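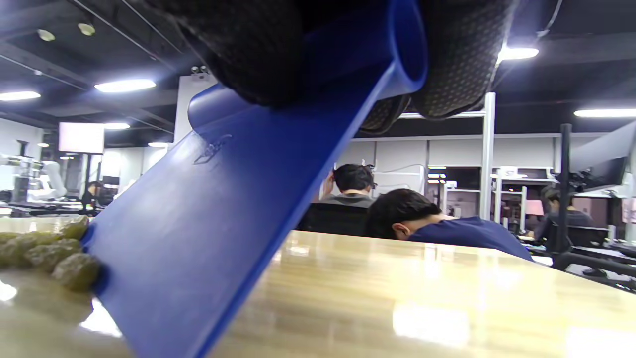
A student in the February session objected that the tool is the cheap part of the cell, and that an hour spent pricing it is an hour taken from the arm. The purchase price supports the objection. The three-year cost does not, and the rest of this unit works from the three-year cost.

Unit 5: Budgeting for a food handling cell

Scope
The task is moving lumpy food pieces across a tabletop with a plastic scoop. Hand trials come before any quote is requested. Record what the blade does at the leading edge when it meets the pile, and whether pieces ride up or roll away.

Capital items
Arm, controller, mounting plate, tool adapter, guarding. Ask Grirnach and Prareto for separate lines on each. A bundled price cannot be compared with anything.

Recurring items
Scoops are consumables. In the worksheet, a Flevwood scoop is entered at $16 and replaced every 200 hours of running time. Gloves, cleaning supplies and spare adapters go on the same sheet. Enter freight separately; small orders often cost more to ship than to buy.

Labor
Setup and cleaning time are charged at the shop rate. Do not enter zero for staff already on payroll.

Contingency
Hold $500 for tool changes during the first trial period. A handle that suits a gloved hand may need a different adapter on the arm, and the adapter has its own lead time.

Exercise
Complete the worksheet twice, once with the Heo arm purchased and once with it leased. State which recurring items change between the two and which do not. Show running hours per year as an input cell, since every replacement cost depends on it.

Reading for next unit: acceptance tests and payment terms.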